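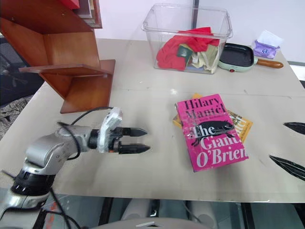 Moved the teleop setup to tabletop tasks this month. Notes in a thread, mostly so I stop answering the same questions by email. 1/12

Task is called Halby internally. Pick up the top paperback from a stack of two, put it on the zigzag shelf. Operator drives the arm from a handheld leader device; we log joint angles, gripper width and the head camera. 2/12

Paperbacks are harder than blocks. A two-finger parallel gripper wants two flat faces it can reach, and a book lying down gives you one. The operator has to slide it until an edge overhangs the lower book, then come in level with one finger above the cover and one below. 3/12

Pointed fingertips help with getting under. They also dent covers. "The Giant, O'Brien" is our reference object because the pink segments cleanly against a beige table. Sorry to Hilary Mantel. 4/12

Dataset size as of 20/04/2019: 996 demonstrations, all from 2 operators. Kamran Hassanpour did most of them and is a good deal faster than I am. 5/12

Speed turned out to matter less than pauses. Kamran stops before every grasp to check alignment. The policy learned the stop and, with no memory of how long it had been waiting, sometimes never left it. 6/12

Fix was dull: drop frames where commanded velocity is under threshold and the gripper state doesn't change. That removed most of the freezes. Old trick, should have done it on day one. 7/12

We also tried kinesthetic teaching – grab the arm, push it through the motion. Fine for the reach. Bad for the grasp, as your hands end up in the camera view and the policy never sees hands at run time. You can replay the trajectory and record again, but then the books have to be back exactly where they were. 8/12

Control rate is 30 Hz. Going lower made the slide jerky and the lower book came along with the upper one. Friction between covers is the real variable in this task. 9/12

The other objects stay on the table. Bin of fabric, mint-green grill pan, tissues. We shuffle them between sessions so the model can't use the bin as a landmark. An early policy (Drulberg) reached for a fixed offset from the bin regardless of where the books were. 10/12

Cable advice: leave a generous loop at the wrist and run the rest back along the arm. Ours was too short at first, and operators learned to avoid the last part of wrist rotation. Then the policy avoided it too. Your demonstrations include every workaround you stopped noticing. 11/12

Next is Vidal, same arm, soft objects out of the bin. Target is 2,115 demonstrations by the end of May. Logger is a patched version of Amau; I'll post the patch once the timestamps on the gripper channel are right. 12/12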